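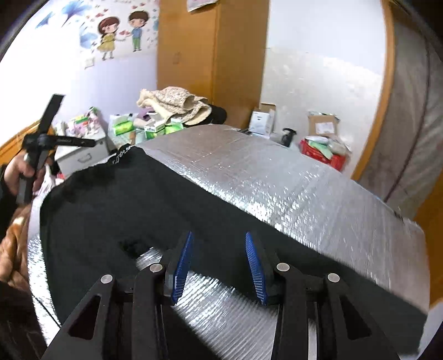
Black fabric garment on a silver reflective surface

How to Set Deposit Limits and Time Reminders on Your Tronum Account

Last updated: 2020-05-04

This guide explains how players can set a deposit limit, a loss limit and a time reminder on a Tronum account. The same tools apply to all slot games, table games and bingo rooms offered through the site. Players who hold an account with our partner room, Sollholm, must set their limits there separately. Limits do not carry over between the two.

Before you begin

You will need your user name, your password and access to the email address on file. If your identity has not yet been verified, complete that step first. The limits page remains locked until verification is finished. Demo play does not require verification and is not affected by any limit described in this guide.

Step 1: Open the limits page

Sign in and select your user name in the upper right corner. Choose Account, then Play Controls. On a phone, the same page is found under the menu button, below Payment Methods. The page lists every limit now active on the account, the date it was set and the date it may next be changed.

Step 2: Set a deposit limit

Select Deposit Limit and choose a period: daily, weekly or monthly. Enter the highest amount you wish to deposit within that period. Amounts are entered in whole dollars. A player who enters 50 under Daily and 100 under Weekly may deposit no more than $50 on any one day and no more than $100 in the week. Where two limits overlap, the stricter one applies.

A day runs from midnight to midnight in the time zone shown on your account. A week starts on Monday. Monthly limits follow the calendar month, whatever day the limit was first entered.

Select Save. A confirmation is sent by email. The new limit takes effect at once and applies to all payment methods, including vouchers. Deposits made earlier in the same period are counted toward it.

Step 3: Set a loss limit

A loss limit is separate from a deposit limit. It counts the total of your wagers minus the total of your winnings within the chosen period. Bonus funds are not included, but winnings from free spins are included once they have been moved to the cash balance.

When the limit is reached during a slot round, the round is completed and any feature already triggered is played to the end. No further wager is accepted until the next period begins. In progressive jackpot games, the optional side wager is refused as soon as it would take the account over its limit, even if the base wager is still allowed.

Step 4: Set a time reminder

Choose Time Reminder and select an interval. When the interval has passed, the game pauses and a message shows the length of the session and the net result. You may continue or sign out. Autoplay stops when the message appears and must be started again by hand.

The timer counts the whole signed-in session, including time spent in the lobby. Switching from one game to another does not reset it.

Changing or removing a limit

A request to lower a limit is applied immediately. A request to raise or remove one is held for a waiting period, shown on the page when the request is made. At the end of that period you must sign in and confirm the change. Requests that are not confirmed within 12 days are canceled and the existing limit stays in force.

Support staff cannot shorten the waiting period. Please do not open a second account in order to avoid it. Duplicate accounts are closed under section 212 of the Terms of Play.

If a limit does not appear to work

Check first that the limit was saved. An unsaved limit is shown in gray with the word Draft beside it. Next, check the period. A monthly limit set in November, for example, applies in full to November, and the count starts again on the first day of the following month.

If the page shows an active limit and a deposit above it was accepted, write to the Player Protection desk, attention Dorota Ziółkowski. Include the date and time of the deposit and the payment method used. Do not send card numbers by email.

Complaints that have not been settled by the desk may be referred to Halvard Lindholm, Head of Compliance. A written reply is provided in each case.

Related guides
Closing Your Account for a Fixed Period
Reading Your Play History
How Wagering Requirements Are Counted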